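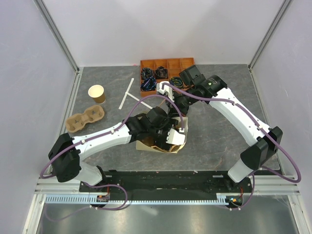
Usha Rai
Test engineer, bimanual cell at Vanwood

1/ In July we are comparing two sets of fingers on our two-arm table. Same arms, same controller, same objects. I will write down what I learn, maybe it helps someone who must also choose.

2/ Set A is the Fluko finger: white, stiff, narrow at the tip. Set B is from Sekiguchi, wider and with a soft pad. Set A is on both arms at the moment.

3/ The objects are from daily life. Rolled socks, an orange tray with small compartments, a paper bag, a paper cup, a moulded cup carrier. I prefer these to cubes. A cube forgives almost everything.

4/ Socks first. One trial is one sock placed in one compartment, and I do 45 trials for each set. With A the narrow tip goes down between the sock and the wall of the compartment without pushing the neighbour. With B I had to open less and come in slower.

5/ But B holds the sock better in the air. With A, a loosely rolled sock turns around the tip and arrives sideways. I lost 14 trials like this. With B only two.

6/ The paper bag is more difficult for both. If the left gripper closes on one layer, the bag folds. If it closes on two layers, the bag does not open any more. Rogério Cavalcanti suggested to press first and close after, and this is better – I don't yet understand why.

7/ About force: I set the limit at 15 N for A. Higher than this and the cup gets a mark from the edge of the finger. For B I did not find the limit yet.

8/ A small warning on cables. Leave a generous loop at the shoulder and again at the wrist. My first loop was too short, and the wrist stopped before the end of its turn. I searched for this mistake in the software for one whole morning.

9/ The Sudov controller has given me no trouble so far. I only wish the log would save the finger opening together with the arm position. Now I join two files by hand.

10/ In total 305 trials are planned, and I am almost halfway. On Friday I change both arms to set B and repeat the bag. If you have used soft pads on thin paper, please write to me what closing speed you choose.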